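Home | News | What's On | Village Notices | Sport | Letters | Contact

Terlow reading room to stay open through the winter

Regulars at the Terlow reading room can breathe a little easier this week, as the room is to stay open right through the winter after all. It had looked for a good while as though the doors would close in June, when the old lease ran out, and there were some very long faces at the last coffee morning. Now the landlords, Prerora, have agreed to a new lease of 3 years, and at a rent the reading room can manage.

The news went up on the door at teatime and was all round the village before supper – as news in Terlow tends to be. By the next morning people were calling in to renew their tickets, return books they had been hanging on to in case there was nowhere to take them, and generally have a good natter about it all. 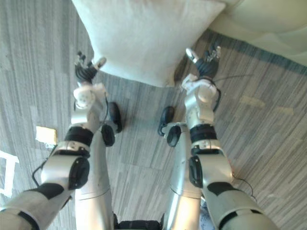
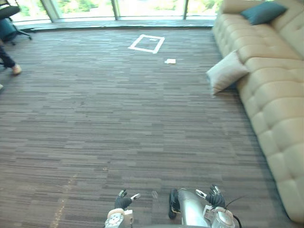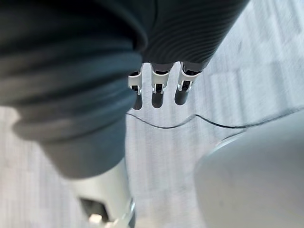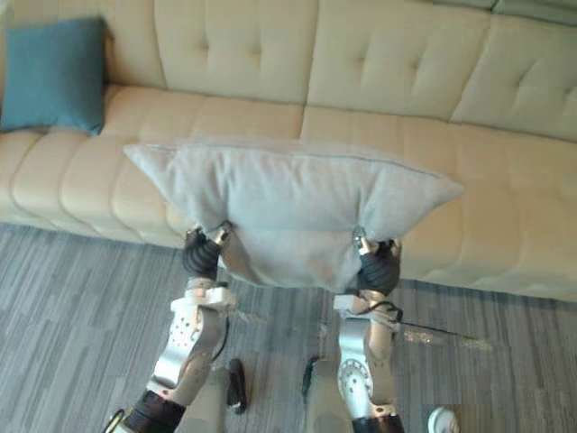
Money has been the worry all along, and it was the summer book sale that finally tipped the balance. Some 300 books changed hands over the afternoon, the cake table was bare well before closing, and a second sale over in Istitz brought in a further £200 from people who don't even use the room but like to know it is there. Much of the talk since has been about making it a place to linger in, with warm drinks, good lamps and comfortable seating of the long, cream, button-tufted sort, with a blue pillow to lean on while you get through a chapter or two. Suggestions for the winter programme are welcome too, and a good many have come in already, including a poetry evening, a jigsaw swap and a return of the much-missed local history talks.

Opening hours will stay as they are until the clocks change, after which the room will shut at 4pm. The number 2 bus from Atinga still stops just outside, and children's story time carries on at half past ten in the morning, with squash and biscuits as before.

Comments (3)

bookworm_terlow: So very pleased! My mum took me there when I was little and now I take mine.

Istitz Reader: Lovely news. Could we please have more large print – the same shelf has been doing the rounds for ages.

hilltopper: Does the 4pm closing apply in the school holidays as well?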